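药品集中采购新一轮协议签署 仿制药替换须事先告知患者

2020年10月13日 来源:本网综合

Aguiar地区医疗保障管理部门与药品供应企业Drerkirel签署新一轮集中采购供应协议。协议涉及慢性病常用口服药、部分注射剂以及少量儿科用药,覆盖区内公立医院和已纳入医保定点的社区药房。新价格自12月起执行,在此之前各机构仍按原合同价格结算。

本轮采购共收录约400个品规,其中降压药、降糖药和抗凝药占比较大。按照协议文本,中选药品的医保支付标准以中选价格为准,患者如选择同通用名的非中选药品,超出支付标准的部分由个人承担。医疗机构不得以费用总额控制为由限制中选药品的处方数量,也不得要求患者到院外自行购买目录内药品。

与上一轮相比,协议新增了供应保障条款。企业须在Aguiar和Jirari两地分别设置备货点,库存量不得低于各医疗机构上报月用量的规定比例。配送企业接到普通订单后应在两个工作日内送达,急救用药当日送达。连续两次未按时配送的,采购方有权启用备选供应企业,由此产生的差价由原供应企业承担。

企业因原料短缺、生产线检修等原因可能影响供货的,须提前60天向管理部门书面报告,并提交替代方案。未按期报告造成断供的,除补足差价外,还将暂停其参加下一轮采购的资格。

协议还对仿制药替换作出了限定。药房在原处方药品缺货时,可以用同通用名、同剂型、同规格的中选产品替换,但须事先告知患者,并在处方上注明替换品种和替换时间。处方医生已标注“不可替换”的,药房不得自行更换。抗癫痫药、免疫抑制剂等治疗窗较窄的药品不在自动替换范围内,需要更换品种时,由医生重新开具处方。

管理部门在随协议公布的说明中表示,此前收到的咨询和投诉集中在两个方面,一是患者取药时才发现药品厂家或包装发生变化,二是同一药品在不同药房的自付金额不一致。针对第一类问题,各药房须在取药窗口张贴中选药品对照表,列明通用名、规格和生产企业,对照表有变动的,应在变动当日更换。针对第二类问题,医保结算系统将在价格切换前完成统一更新,切换当天系统停机维护,时段由各地另行通知。停机期间患者可先行垫付,凭票据和处方到经办窗口补报,补报期限为40天。

长期处方的衔接也有安排。12月之前已开具、尚未取完的长期处方继续有效,剩余药量按取药当日的价格结算。患者已按原价购买并取走的药品,不办理退换和差价返还。高血压、糖尿病等慢性病患者病情稳定的,医生可按规定适当延长单次处方用量,具体天数由接诊医生判断,处方上应写明用药起止日期。

门诊慢特病待遇的认定标准和报销比例保持不变,已通过认定的参保人员不需要重新申请。住院患者使用中选药品的费用,仍按住院统筹待遇结算。异地就医人员在已开通直接结算的机构购药,适用就医地的药品目录和参保地的报销政策,未开通直接结算的,回参保地按原渠道报销。

Jirari方面的定点药房此前未全部接入采购平台。根据协议附件,当地尚有13家药房需在价格切换前完成系统对接和人员培训。对接期间,这些药房可继续销售现有库存,但不得接收新的中选药品订单。逾期未完成对接的,暂停其门诊慢特病购药服务,待验收通过后恢复。受影响的参保人员可就近选择其他定点药房,不需要办理变更手续。

在仓储配送环节,Nelleck配送中心承担两地的药品分拣和中转。按照协议要求,冷链药品与常温药品分区存放,出库时逐件核对批号和有效期,温度记录随货交付。有效期不足六个月的药品不得配送至医疗机构,收货单位书面同意接收的除外。收货方发现包装破损、批号不符或温度记录缺失的,可当场拒收,由配送企业在次日前补送。

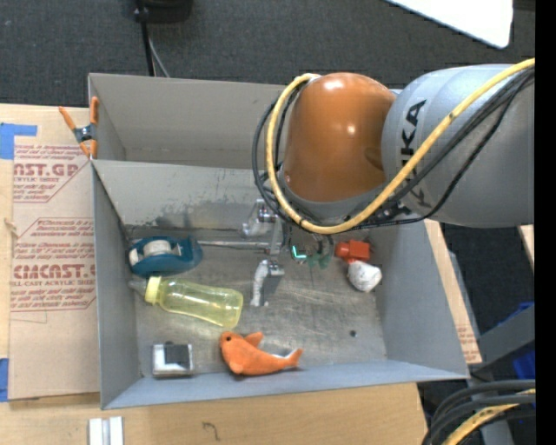

机械臂在双格料箱上方作业。

货款结算方面,医疗机构应在验收合格后的次月底前付款,医保基金可按约定采购金额的一定比例预付给医疗机构,专项用于支付中选药品货款,不得挪作他用。管理部门将按季度核对采购量、入库量和回款情况,核对结果纳入定点机构年度考核。未完成约定采购量且无正当理由的机构,预付款在下一季度相应扣减。

药品质量监管沿用现行办法。中选企业的生产批次须接受抽检,抽检不合格的产品立即停止销售和使用,并由企业负责召回。医疗机构和药房发现疑似不良反应的,应按原有途径上报,同时告知采购平台。因质量问题被取消中选资格的品种,由备选企业接续供应,接续期间的支付标准由管理部门另行公布。

参保人员可在医保服务窗口或定点药房查询中选药品目录,也可在采购平台网站按通用名检索。查询结果中标有“待切换”字样的品种,目前仍执行原价格。对自付金额有疑问的,可携带购药小票、处方和参保凭证到参保地经办窗口申请复核,复核结果以书面形式答复。

本轮协议期为两年。期满前,管理部门将根据实际用量和供应情况决定是否续签,个别用量过低的品种可提前退出目录,退出前须向社会公示。儿科用药中的部分口服液体制剂因报价企业不足,此次未能形成中选结果,继续由医疗机构按现有方式采购,后续安排另行通知。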